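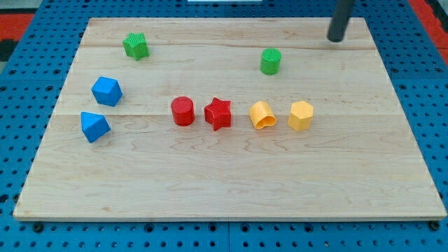
分拣台上的八个积木，四种颜色，每色两个。浅色木板下面是蓝色孔板。

作者：Aicha Benmoussa
周五 21:40
最后更新：周五 23:15
打印本页 | 用电子邮件发送

1/ 说一下这周的停机。有几个人私信问，我就按顺序写在这里，省得一个个回。任务很简单：机械臂把同色的积木归到一起。出问题的是抓取高度，夹爪压到了木板上。没有人受伤，手指外壳有擦痕，木板也留了一道印子，后来换了一块。

2/ 时间是下午，连续跑测试，计划跑 1,000 次抓取。第 931 次的时候，夹爪下降没有在预定高度停住，继续往下，碰到板面，力矩超限，控制器报保护性停止。从接触到停下的时间很短，但声音不小，隔壁间都听见了。

3/ 当时我在写记录，Vilja Koskela 在看屏幕。她按了急停。从日志看，保护性停止比急停先触发，所以急停按不按，这一次结果一样。但她按得对，以后还是这么按。

4/ 先说我一开始判断错的地方。我以为是视觉的问题。积木是打印出来的，顶面有一条条的纹路，星形尤其明显，深度图在这种表面上会有噪点。之前绿色星形也确实出过几次高度偏差，偏得不多，抓空而已。所以我花了一个晚上查深度图，方向不对。

5/ 深度图导出来看，那一次的目标是黄色六棱柱，顶面是平的，高度读数正常，跟前面 100 次的平均值基本重合。相机给的数没问题，问题在后面。

6/ 后面是坐标换算。我们这套台子用的是 Plurkside 的标定工具，标定结果存成文件，启动时读一次。中午有人重启过控制程序（就是我），重启之后读进来的是旧文件。旧文件里木板的高度比现在低，因为那时候孔板上放的是另一块薄一点的板。

7/ 会有人问，那为什么下午前面几百次都没撞？因为抓取高度是按积木顶面往下算的，顶面高度来自相机，不经过板面这个值。板面高度只用在一个地方：下探的最低限位。正常抓取碰不到限位，所以限位错了也看不出来。

8/ 第 931 次，夹爪闭合时积木滑了一下，程序判定没夹住，进入“再往下一点重试”的分支。这个分支每次多下降一小段，一直降到限位为止。限位是错的，比真实板面还低，于是就压上去了。

9/ 也就是说有 2 个错误叠在一起：一个是启动时读了旧标定文件，不报警；一个是重试分支只认限位，不看力。单独出现哪一个，当天都不会停机。

10/ 重试分支是我去年写的。当时 Vilja 在评审里提过一句，问重试的时候要不要降低力阈值。我回的是“限位已经够了”。这条评论还在，我昨天翻出来看了。

11/ 保护性停止的阈值用的是出厂默认，对这种小积木来说偏高。它能保护机械臂，保护不了夹爪外壳，更不是给手准备的。如果当时有人正伸手去摆积木，下面这句话就得换个写法了：我们的操作规程允许在暂停状态下不断电伸手进工作区。这条已经先停用。

12/ 已经改的：
标定文件带上板子编号，启动时要人工确认编号，不确认不给使能。
重试分支加了力判断，碰到东西就抬起，不再往下。
重试次数有上限，到了就跳过这个积木，记一条日志。

13/ 还没改完的：开机自检。想法是每次启动后让夹爪慢速去碰板面上一个固定点，量出来的高度跟文件里的值对一遍，差得多就拒绝运行。慢速触碰本身也要设好力阈值，Vilja 在写，下周试。

14/ 夹爪是 Stevatico 的，手指外壳擦痕在表面，拆下来看过，里面的传动件没有变形。张合行程重新量过，跟之前一致。备用手指装上去跑了几轮，原来那对留着做对照。

15/ 改完以后重新跑了一遍。为了验证，我们故意装回旧标定文件，程序在启动时就拦住了。再绕过启动检查，专门触发重试分支，夹爪碰到一块垫在板上的泡沫后抬起，没有继续压。泡沫上有个浅坑。

16/ 有人问是不是应该直接把木板换成软垫。我们讨论过，暂时不换。软垫上积木容易歪，抓取姿态要重新调，而且垫子会把限位的错误藏得更久。先把高度这件事做对。

17/ 数据怎么处理：中午重启以后的记录全部打了标记，抓取结果本身还能用，但凡是进过重试分支的都剔掉了。数量占下午记录的几乎 2%，不影响之前的统计，不过报告里会写明。

18/ Ó Ceallaigh 那边用的是同一套重试代码，我已经发了补丁和说明，他们回复说先停掉重试功能，等自检做完再开。如果你也从我们仓库里拿过 Plisach 这个分支，请先看一下启动时读的是哪个标定文件。

19/ 补充一条，刚才有人问日志能不能公开。可以，关节力矩曲线和那一次的限位值我整理好就放上来，周末之后。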